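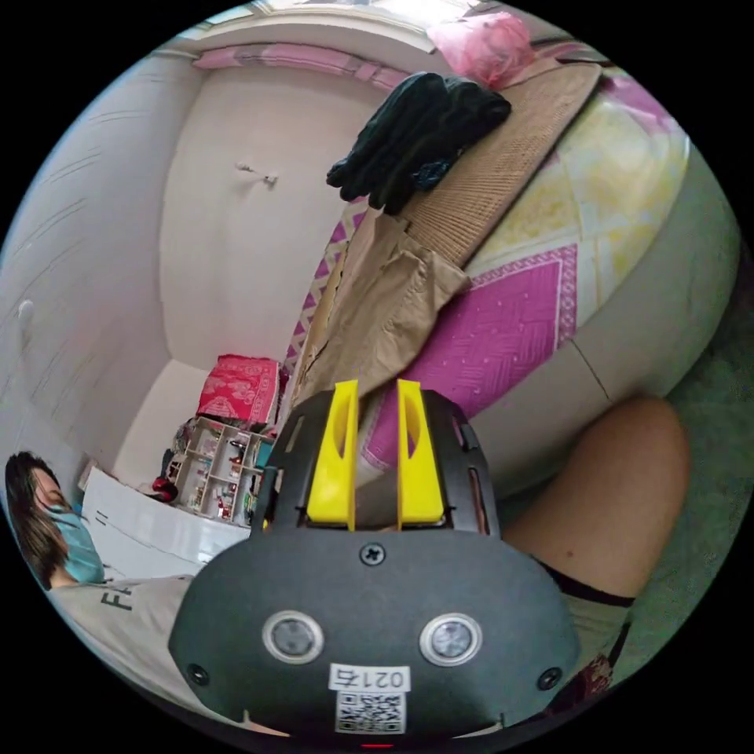

Ultex hand-held gripper pair, long-term review
Posted 10/03/2021 by Gediminas Paju
Filed under: Tools and rigs

I have been using the Ultex pair since December, mostly for recording household jobs: picking up clothes, laying them flat, folding, moving small things from one place to another. I do the recording in ordinary bedrooms and sitting rooms. A few people have written to ask whether the grippers are worth the money and how much work they are to keep going, so this covers the setup, the routine care and the one proper repair I have had to do.

I paid £1,244 for the pair from Saraç, who were the only shop I found with both hands in stock. You can buy a single unit, but most of what I record needs two hands, and the left and right are registered to each other before they leave the factory. Adding a second one later means doing that yourself. I have seen it done once and it took most of an afternoon.

What you get

Two units, two charging leads, a hex key, a cross-head screwdriver that is too short to be comfortable, a spare set of fingers and a printed sheet. The sheet is thin. The longer manual is a download, and you will want it.

The body of each unit is black, with yellow fingers standing in an open black frame at the front. The fingers have a long slot through the face. The yellow is a good choice in practice. When I go back through recordings at the end of the day I can find the fingertips straight away against nearly any fabric I have come across, although a yellow towel did cause me some trouble.

They are comfortable enough for an hour. After that I feel it in the forearm, more on the left. Adhiambo Nyaga has smaller hands than mine and found the reach to the trigger a stretch. She wrapped the grip with a turn of cloth tape, which helped her, and I have left the tape on.

Setting up

Allow an hour for the first session. The order in the manual is correct but it leaves out some things I would have liked to know.

Charge both units fully before you do anything else. Mine arrived nearly flat and the right one dropped out in the middle of its first update, after which it had to be reset and started again.

Update both on the same day. If the two hands are on different versions they will pair, but the clocks drift and the recordings do not line up. There is no warning on the unit. I only found out when I put the two sides next to each other.

Check the finger travel. Close the fingers by hand, open them, and watch that they come back to the same gap each time. The manual asks for 50 cycles on a new unit before you set the zero. I thought that was excessive and stopped early on the left hand, and then had to set the zero again a week later when the mechanism had bedded in. Do all of them.

Set the zero with the fingers just touching. Press too hard and you lose a bit of range at the closed end, so thin cloth slips out. A strip of ordinary paper between the tips works as a gauge. It should drag slightly when you pull it.

Last, check the labels. Each unit has a white label with its number and the character for right or left, and a QR code under that. The software reads the code to work out which hand is which. Ours are 021 right and 021 left. If you own several pairs, keep the numbers together and do not mix them. Steinar Dalsgaard has three pairs in Plurnport and once spent two days on recordings made with the right hand of one pair and the left of another. He had to do them again.

Once that is done, the daily start is quick. Switch on, check the red light, hold the two units together for the sync, and begin.

In use

I like a bed for clothing work. It is a sensible height, there is room on all sides for your arms, and you can see the whole garment. A woven straw mat on top is better still, as the fingers slide over it without catching. On a soft quilt the tips dig in and take up two layers when you wanted one. 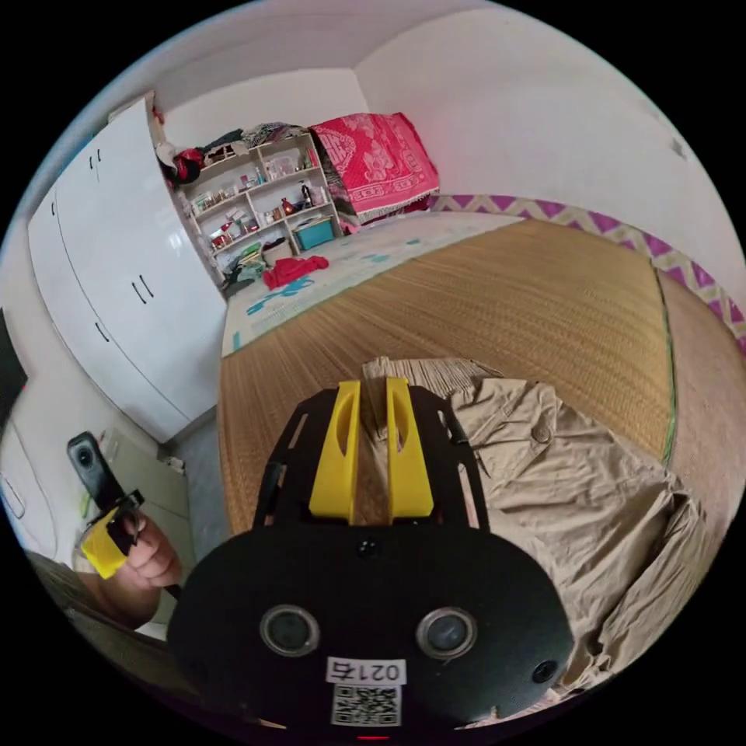

Right-hand unit over the mat, with a crumpled shirt waiting to be picked up.

Shirts are the job these grippers do best. A collar or a button placket gives the fingers an edge, and the flat tips hold it well. Plain light cloth with no hem to grab is harder. My method is to come in almost level with the mat, press down a little, then close slowly. Coming in from straight above looks tidier on the recording and fails more often.

The view from the unit is very wide. You see the fingers, the thing you are working on, most of the room and often your own knees. It takes in anyone near you as well, so tell people before you start. The edges bend a good deal, and straight things like shelves and walls look curved. For the purpose this is fine. If you hoped to use the footage for anything else you will probably be disappointed.

Light matters more than I expected. With a bright window in front of you, the cloth nearest the glass washes out and the fold lines vanish. I now draw the curtain part of the way, or work from the other side of the bed. There is a manual exposure setting, but changing it means stopping and connecting a computer.

I had also planned to work at floor level a fair amount. It is possible. Kneeling on a mat with a gripper in each hand is awkward though, and getting up again without knocking a fingertip on something takes some care. Have a place to put them down. I use a folded towel.

By the end of February the software's log stood at 1,046 saved recordings. I had lost a handful, nearly all in the first fortnight and nearly all from the version problem I mentioned.
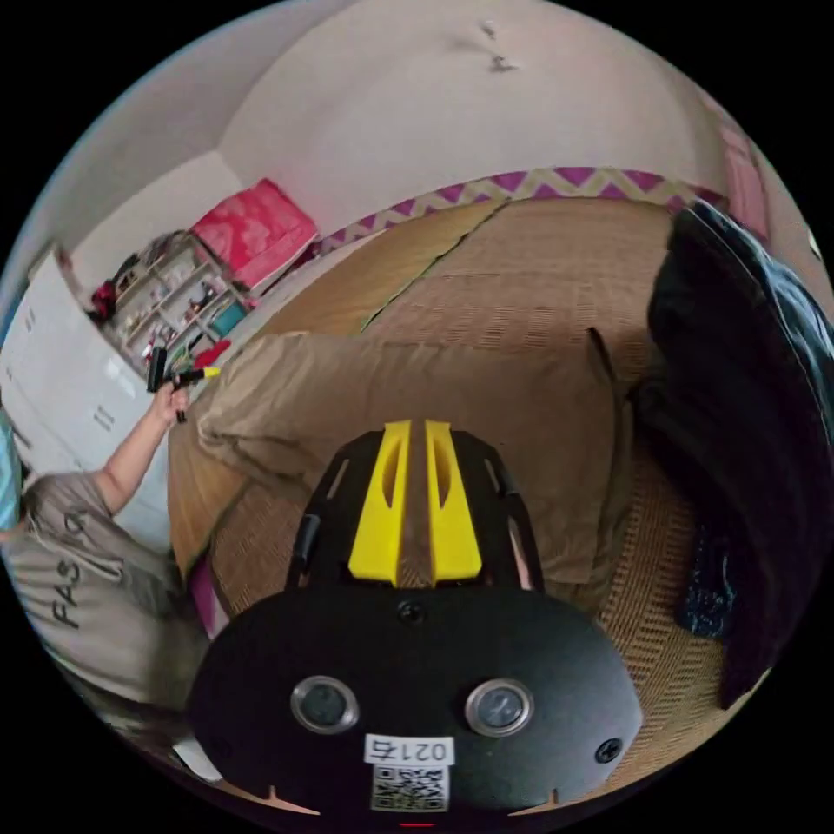
Looking after them

Fluff is the main enemy. Clothing sheds, and the fluff works its way down between the fingers and into the frame. At the end of each session I open the fingers fully and go over the frame and the slots with a dry paintbrush. The manual suggests compressed air. I tried it and it pushed the fluff further in.

Wipe the fingers with a damp cloth and let them dry. Avoid alcohol wipes. I used them for a month and the tips went smooth and shiny, and they lost some of their hold on cotton. New tips from the spare set brought it back.

Clean the round windows on the back plate with a lens cloth and nothing else. They collect thumbprints every time you pass a unit from one hand to the other.

The screws need watching. The ones in the housing are small cross-heads, and on both of my units the top centre one had loosened within the first few weeks. It did not fall out, but I could turn it with a fingernail. Narkov, who handle the servicing here, told me to take it out, put a small drop of low-strength thread lock on it and tighten it until it just stops. Do not use the strong sort. Elif Naz Ateş did, and the screw head stripped when she next needed to open the housing.

I check all the screws once a week now. It takes a couple of minutes with a decent screwdriver. Buy your own, with a longer handle.

Batteries have been good. I get a morning out of a charge. The left drains faster than the right, and Narkov say this is normal on their service units too, though they could not tell me the reason.

The repair

In February the left hand began to stick. It would close normally and then hang slightly before opening, worst when the room was cold. At first I blamed fluff and cleaned it twice. It still stuck.

Doğukan Değirmenci at Narkov asked me to hold the unit with the fingers pointing up and let them open under the spring alone. One finger moved before the other. That pointed to the slide on the slower side, he said, and he posted me a replacement with a tube of grease.

Doing the job is not difficult. Switch off and unplug. Take out the finger screws first and put the fingers aside, and mark which is which, as they wear differently. Then loosen the frame, lift it off straight without twisting, and the slides are in front of you. Mine had a dark paste on one side, fluff mixed with old grease. I wiped it all out, fitted the new slide, put a very thin film of grease on both and put it back together. The frame has to go on square. If it leans, the fingers meet at the tips on one side only, and you will see a wedge of light between them. 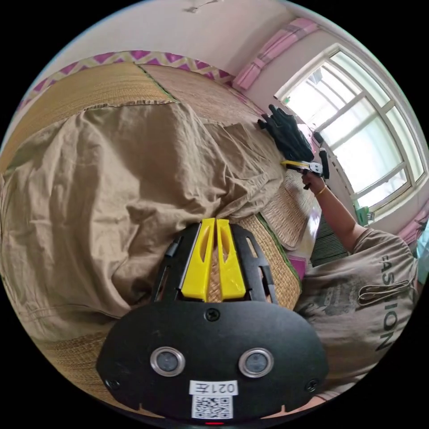 After that you have to go through the finger travel again and reset the zero, as for a new unit. I also did the sync with the right hand from scratch, although the manual does not ask for it. The whole thing took me an hour and a half, and part of that was looking for a dropped screw. Work over a tray.

I tested it on the same sort of job that had been giving trouble, which was spreading a crumpled cloth over the mat and letting go at the corners. The release was clean again. It has stayed that way so far, and I have ordered a second slide to keep in the drawer. The part was free under warranty. The spare cost me more in postage than I thought reasonable.

What I would change

A better screwdriver in the box. A warning when the two units are on different versions. A cover of some kind over the slides, even a strip of felt, to keep the fluff out. And a proper stand. There is nothing on the unit that lets it sit upright, so you end up laying it on its side and hoping it does not roll.

I would also like the spare parts list to be public. At present you have to write to Narkov, describe the fault and wait. They answered me in 2 days, which is fair, but I would have ordered the slides in advance if I had known they wore.

Should you buy them?

If you record with cloth and you need both hands, yes, I think so. They are well made where it counts, and somebody with ordinary patience can take them apart and put them back together. For single-handed work on hard objects I would look for something cheaper, since a lot of what you pay for here is the pairing.

Four out of five. I will add a note underneath if the left hand starts sticking again.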